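I have spent most of August teaching a simulated arm to pick up a simulated pencil, and I would like some credit for it, because none is coming from inside the house.

The background, for anyone who wandered in from the posts about damsons: Ottmar Hellwig, who I used to work with at Brinkmann, runs a small outfit called Relodska. They collect examples of people doing dull things by remote control so that a robot can learn to do the same dull things. He needed another pair of hands. I own two, and a desk in the back bedroom, so a box arrived with a controller in it and a long page of instructions written by somebody who clearly disliked commas.

You hold the controller in the air and the gripper on the screen goes where your hand goes, more or less. Squeeze the trigger and the fingers close. Every attempt is recorded, and at the end you press one button to keep it or another to bin it. The task sheet for my batch was called Gralley, and it said in full: "Grasp pencil. Lift. Orient. Place in holder. Return." I've had longer instructions for toast.

My first evening went badly. I have been picking up pencils since I was four and had never once considered how. With a real one, your fingers find it and fuss about a bit and the pencil ends up where you want it. With the controller there is no feeling at all. You close the fingers, look hard at the screen, and find you have firmly gripped the bit of air next to it. Then you try again and the pencil leaves at speed. The physics in there is mostly very good, but every so often it decides that a pencil touched at the wrong angle ought to be in Belgium.

By the third evening I had worked out a few things. Come in slowly. Stop before you think you need to. Roll your wrist before you close the fingers and never after. And breathe out, which I know sounds like advice from a man in linen trousers, but the tracking picks up every wobble and my hands shake when I hold my breath. 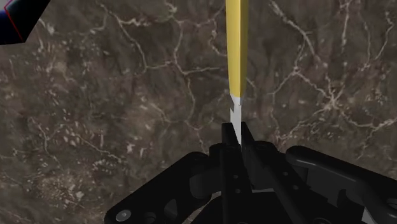 *Page last changed: August, 20:32*

What you get there is the wrist view, with the yellow shaft straight up the middle and the pale end down between the fingers. I grew oddly fond of it. You could leave the whole lot set against that brown marble in the foyer of a provincial bank. I asked Ottmar who had chosen the marble and he said it changes, so that the robot doesn't grow attached to one surface. I'd had the same one for several attempts and had already grown attached myself.

The grip is the part I argued about. I kept taking hold of the pale end, as it gave me a long piece of pencil to watch and I could tell at a glance whether I was straight. Ottmar would prefer the middle of the shaft. His view is that the robot copies whatever you do, bad habits included, and that if I pinch the thing by one end all week then he'll have an arm that pinches everything by one end for the rest of its working life. I said that was more or less how I learned to drive. He sent back a thumbs up, which in his case can mean anything.

We settled on a mixture. Twenty attempts held near the end, the rest held wherever the task sheet's little diagram pointed. He says variety is useful provided it's on purpose. I've started saying this about dinner.

The thing I hadn't expected was how much you see of yourself. There's a playback option, and I made the mistake of using it. I hesitate. Every single time, just before closing the fingers, the gripper stops and gives a small sideways shuffle, like someone deciding whether to hold a door. I don't need to do it. I tried to stop and got worse at everything else, so the shuffle stayed in. Somewhere there will be a robot arm that pauses politely before it picks up a pencil, and that will be my contribution to science.

My final tally for the batch was 2085 attempts kept. I'm not saying how many I binned. The controller has a shiny patch where my thumb goes, and I've a matching one on the thumb.

Next is a batch called Dumitz, which is mugs. Ottmar promises that mugs are easier because they have handles. I've read the sheet and you aren't allowed to use the handle. I start as soon as I've found the charging lead, which was last seen under the damson jars - so possibly not this week.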